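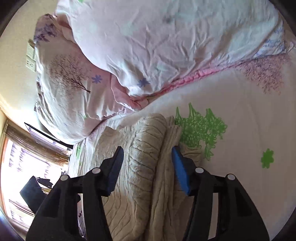
Bedroom radiator valve goes cold overnight, app says it's heating
Opened by: Yoshinori Tsuji
Product: Plendine radiator valve, with hub
App: Kirkia
Status: Closed (see last update)

First message

Hi all, hoping somebody can help me out with this one. I have Plendine valves on every radiator in the apartment and they've been great, except for the one in the bedroom, and that's of course the room where I notice it most. It's April and the nights here are still plenty chilly.

What happens: I go to bed at 11, the radiator is warm, the app shows the little orange flame. At some point in the night the radiator goes stone cold. When I wake up and check the app it still shows the orange flame, still says "Heating," and the room temperature it reports is the same one it had when I went to sleep. Same number, to the decimal. I have a plain old dial thermometer on the dresser and it tells a very different story.

If I twist the valve by hand one click up and one click down, it wakes up, makes its grinding noise, and the radiator gets warm again. Then it's fine all day. Next night, same thing.

Stuff I've tried so far:

New batteries. Then different new batteries, a better brand, in case the first ones had been sitting in the drawer too long.

Took the valve off, checked that the pin underneath moves freely. It does, I can push it down with my thumb and it springs back up.

Removed the valve from the app and added it again. It took three tries to pair, and the others all paired the first time, so make of that what you will.

Restarted the hub. Restarted the router too, mostly out of frustration.

The hub is in the hallway by the front door, on a shelf. The bedroom is at the other end of the apartment.

Update 1

Got a reply from Hideaki Kaneko at support, pasting it in so it's all in one place:

"Thank you for the detailed report. A room temperature that does not change usually means the hub is showing the last reading it received. Could you please go to Devices, choose the bedroom valve, open Advanced and tell us the firmware version and the signal level? Please also tell us the value next to Report interval."

Okay, so I had no idea there even was an Advanced page. You have to press and hold on the device name, who would guess that? Anyway:

Firmware 2.11
Signal: two bars, sometimes one
Report interval: 600

I'm assuming that last one is seconds. The other valves all say 600 too, so I don't think it's the culprit, but there you go.

Update 2

Hideaki says two bars should be enough but one is not, and asked me to move the hub closer for one night as a test. Easier said than done! The hub is wired to the router and the router is wired to the wall, and the cable I had was just long enough to get it to the bathroom door. So last night the hub slept on a kitchen stool in the hall and I stubbed my toe on it on the way to get a glass of water.

Result: warm radiator at 11, warm radiator when I got up for the water, warm radiator in the morning. The temperature in the app moved up and down like a normal thing. Full bars.

So I was pretty happy and wrote back saying it's a signal problem, thanks, I'll buy a longer cable. Spoke too soon, see below.

Update 3

Second night with the hub on the stool. Cold radiator at 7 in the morning. Full bars, and this time the app was showing the CORRECT temperature, a nice low one, with the orange flame next to it. So the valve was talking to the hub just fine. It knew the room was cold and it believed it was heating. It was just wrong about that.

I put my hand on the pipe below the valve and that was warm, so the boiler was doing its part. Above the valve, nothing.

The twist trick worked again, one click up, one click down, grinding noise, heat.

I don't mind telling you the bedroom was not a pleasant place to be. I've gotten in the habit of leaving my clothes on the bed at night and pulling them under the blanket with me for a few minutes before I get dressed, like I did as a kid at my grandmother's house. Works great, I recommend it, but I'd still like the radiator.
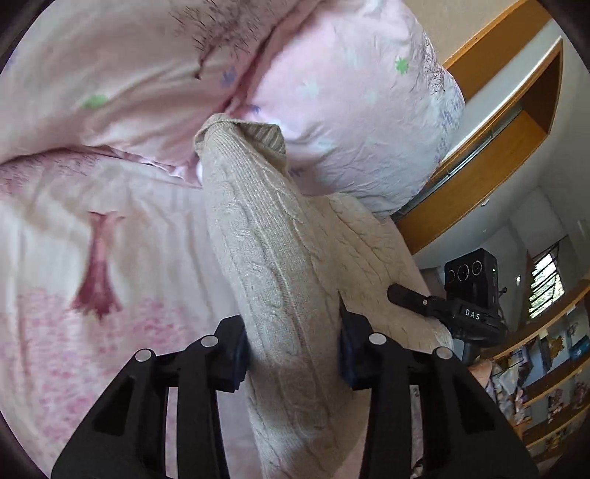
Cable-knit on the bed, sleeve side.

Update 4

Ticket got handed over to Akihiko Ueda, who is apparently the valve guy over there. He asked better questions than I would have thought of. Does the grinding noise sound the same on this valve as on the others? What make is the radiator body the valve screws onto? Did I use the adapter ring from the box, or was it on there before?

So I went around the apartment listening to valves. I'd love to say I heard it right away but I had to go back and forth between the living room and bedroom a bunch of times. The living room one goes "rrrr" and stops. The bedroom one goes "rrrr," stops, and then goes "rr" again for just a moment, like it's having second thoughts.

The radiator body: there's a name stamped on the brass and after some scrubbing with an old toothbrush it says Ebihara. The living room and kitchen ones have no name on them at all that I can find. I called Masanobu Sakamoto, who owned the place before me, and he remembered having the bedroom radiator swapped after a leak, long before I moved in. So it's a different kind from the rest. That's news to me, they all look the same painted white.

Adapter ring: I used the one from the box, same as everywhere else.

Sent all that to Akihiko.

Update 5

His answer, shortened a little:

"On this body the pin sits lower than on the others. With the standard ring the valve can reach the pin, but only at the last part of its travel. At calibration it finds an end point and stores it. When it closes fully at night and opens again, it may stop before it has released the pin. The app will show Heating, as the motor has completed its movement. Turning the dial by hand makes it search for the end point again, and this is the reason it recovers."

I read that three times and I think I get it. The valve counts how far it's moved, it doesn't know if water is flowing. And my bedroom temperature drops to the night setting at 11, so that's the time it closes all the way. During the day it never closes completely and never gets lost. That fits with everything, including the mornings.

What I still don't get is how the first stool night went well. Akihiko's guess is that it was mild enough outside that the valve never had to close and open again in the usual way. Could be! I didn't write down the weather.

The frozen temperature reading was a separate thing, by the way, and really was the weak signal. Two problems on one valve, no wonder I was going around in circles.

He's mailing a shorter ring. In the meantime he had me do this, and I'm writing it down for anybody else with the same setup:

Kirkia app, Devices, press and hold the valve name, Advanced.
Turn off "Full close."
Set the night temperature close to the day temperature until the ring arrives.
Go back and tap Calibrate, then leave the valve alone until the display stops blinking. Don't touch the dial while it blinks or you get to start over (I started over).

Three nights on those settings and the radiator's been warm every morning. A little too warm, if I'm picky.

Update 6

Ring came in a padded envelope with no instructions, so here are mine. Unscrew the valve, pull off the old ring (mine needed a twist with a rubber jar opener), push on the new one with the flat side toward the wall, screw the valve back on hand tight. Put the batteries back in last. Calibrate.

The grinding noise is a single "rrrr" now, same as the living room. Full close is back on. Night temperature is back where I like it.

I also bought the longer cable and the hub now lives on top of the bookcase outside the bathroom. Signal is steady and my toe is safe.

Update 7

Sota Kudo, my neighbor across the landing, read this thread and asked if his Inis hub works with these valves, his being a different brand. I don't know, sorry! I passed it on to Akihiko and he said to open a new ticket for it, so Sota, please do that and don't reply on this one.

One request for whoever works on the app. Could the Advanced page get a regular button? And could the reading turn gray or something when it's an old one? I would have caught the signal part the very first night.

It's been a full week with the new ring, no cold mornings. Fine to close this from my side. Thank you Hideaki and Akihiko, and please let me know if you want the old ring sent back, it's in the drawer with the batteries.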